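Budget notes, second round

Tuesday, August 21, 2018

The quote from Lambrakis came back last week and it is higher than the January one. The arm itself has not moved in price. The controller has, and the service plan is now a separate line. I had the plan folded into the hardware total in my first spreadsheet, so anyone who copied that sheet should throw it out.

Oanh Phí asked why we are spending on hand rigs before the arm is ordered. The short version is lead time. The arm takes months and the rigs take days, and cloth handling needs a lot of recorded folds before an arm is any use to us. A pair of rigs costs a small fraction of the Lambrakis quote, even counting spares. 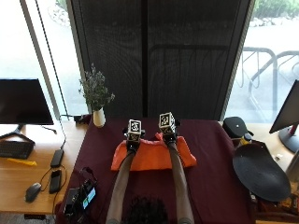

Consumables are the line I got most wrong. I had budgeted 50 dollars for printed markers and cables, and the figure is now 285. Each rig carries a white cube with marker patterns on top, one per wrist, and a cube with a scuffed face has to be replaced whole. Cables are the other half of it. There is a bundle of black ones next to the small screen at the left of the table, and I now price them by the meter plus connectors. Cloth is cheap by comparison. A bright orange piece on dark maroon separates well, so I have dropped the extra lighting that Kotudis wanted to sell us.

Furniture: zero. We keep the desks we have. Chrysoula Stefanou wants a proper bench from Stosstead at 400 dollars, and I would support that once the arm has a delivery date — the base plate decides the bench size, and I don't have the final drawing.

Storage is harder to plan. I allowed roughly 40 hours of recording before the first review, and the drives are sized to that. If we go over, the extra comes out of the travel line. Lanamby offers a rental option on the drives. I have asked for terms in writing.

Still open: whether the service plan can start at installation instead of at shipping, and who signs for the controller. I also need a price on a second gripper. The one in the quote is a parallel jaw with hard pads, and I want soft pads costed separately before we commit.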